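Prundon – célula de desmontagem de computadores
Referência: Prundon 23
Estado: disponível para demonstração. Entrega sob consulta

Braço de mesa com garra articulada, para abrir e esvaziar computadores de secretária em fim de vida. Feita para centros de reciclagem, oficinas de recondicionamento e armazéns de retoma. Ocupa o lugar de uma bancada normal, liga à tomada, sem ar comprimido.

O que traz de série
Braço com controlador e botoneira
Garra preta de dedos articulados
Câmara pequena junto à garra
Base metálica com rodas travadas
Software Lorov, licença de posto único
Manual em português (a tradução da parte eléctrica ainda está a ser revista)

Opcionais
Segunda garra, dedos finos
Tapete antiestático 2000 mm
Tabuleiros de separação Skamivmont, conjunto de 30
Aparafusadora Zhuravel com suporte de parede

Dia aberto, abril de 2024
Portas abertas no nosso armazém, entrada livre, inscrição pelo formulário no fundo da página. Sessões de 53 minutos, grupos pequenos. Quem quiser ficar para a sessão seguinte fica, desde que haja lugar.

Como corre a sessão: primeiro a segurança, rápido. Depois a célula a trabalhar em computadores de secretária reais, abertos, com tudo lá dentro. Fonte, cabos, placa-mãe. Nada de maquetes. No fim, perguntas e quem quiser pega na botoneira.

Pode trazer uma máquina sua. Só torres e caixas de secretária, por favor. Portáteis não, servidores tambem não. Sem disco, ou com o disco já apagado. Diga a marca e o modelo na inscrição para prepararmos a mesa.

Perguntas que nos fazem sempre
Precisa de vedação? Depende da instalação. Fazemos a avaliação de risco consigo antes da encomenda.
Serve para qualquer caixa? Não. Cada formato novo tem de ser ensinado. O Lorov guarda as rotinas e pode copiá-las para outra célula.
E os parafusos? Com a Zhuravel, opcional. Sem ela, alguém desaparafusa antes.
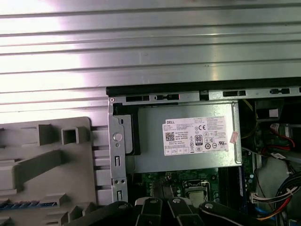
Os cabos são a parte lenta. Cada fabricante passa-os por onde quer, um conector fica por baixo da fonte, outro atrás da gaveta. Para quem processa lotes do mesmo modelo compensa muito mais, para lotes misturados convém falar connosco primeiro e mandar uma lista.

Garantia: 23 meses, peças e mão de obra. Dedos da garra são consumível, não entram.
Formação: incluida, no local do cliente.
Aluguer: sim, mínimo 30 dias.
Preço: pedir orçamento. Quem vier ao dia aberto leva a tabela em papel.

Próximo dia aberto em novembro, horários ainda por fechar. Estacionamento nas traseiras, tocar à campainha do cais.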